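Waltidura House: Notice to Residents Regarding the Third-Floor Cupboard

Residents are advised that the communal cupboard on the third floor of Waltidura House will be emptied before the end of October. All contents are to be entered in the register by category, with a note of their intended recipient. The register currently stands at 3,417 entries. Residents who remember it at 900 are asked to refrain from saying so at meetings.

The work has been assigned to Mr. Aidan Egan of Room 61, who holds the key.

Mr. Egan began at the upper shelf, in accordance with the procedure. The upper shelf held the Noltard lamp oil, two folding stools and a box of letters addressed to the former tenant, Liepiņa, who left the House without supplying a forwarding address. The letters were entered as correspondence. Mr. Egan requested permission to retain them in his room until the tenant could be located. Permission was granted for one month and has since been extended on eleven occasions.

The middle shelf was reserved for foodstuffs. Under the rules of the House, foodstuffs left unclaimed for one season pass to the common table, where any resident may take them after seven in the evening. Mr. Egan entered the tea, the rice and the tinned pears. He then came to the snacks, which Liepiņa had been in the habit of buying for the whole corridor, and which she had always refused to label.
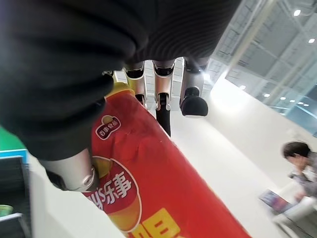
Register of Waltidura House, middle shelf: one red snack package, lettering in Chinese, yellow at the rim. Recipient not stated.

The column for the intended recipient may not be left blank. Mr. Egan was reminded of this in writing. He replied, also in writing, that the package had been bought for whoever came up the stairs next, and that he could not enter a person who had not yet arrived. The reply was found to be irregular and was filed.

A second reminder was issued. Mr. Egan proposed that the package be entered under the name of the House itself. The proposal was declined on the ground that the House does not eat.

At twenty minutes past nine in the evening, a new tenant arrived from Nolladix with one suitcase and a deposit of 200, paid in full. The elevator was out of service. The new tenant climbed to the third floor, set the suitcase down outside the cupboard and asked Mr. Egan whether the kitchen was still open.

The kitchen closes at nine. Mr. Egan stated this correctly. He then asked the new tenant for the spelling of her surname, wrote it in the column and handed over the package against signature.

The entry has been examined and is in order. The lower shelf remains to be done. Mr. Egan has asked that the key stay with him through the winter, and that a small sum be set aside each month for the middle shelf, to be spent at his discretion and without labels. The request will be considered at the next meeting, which residents of the third floor are expected to attend.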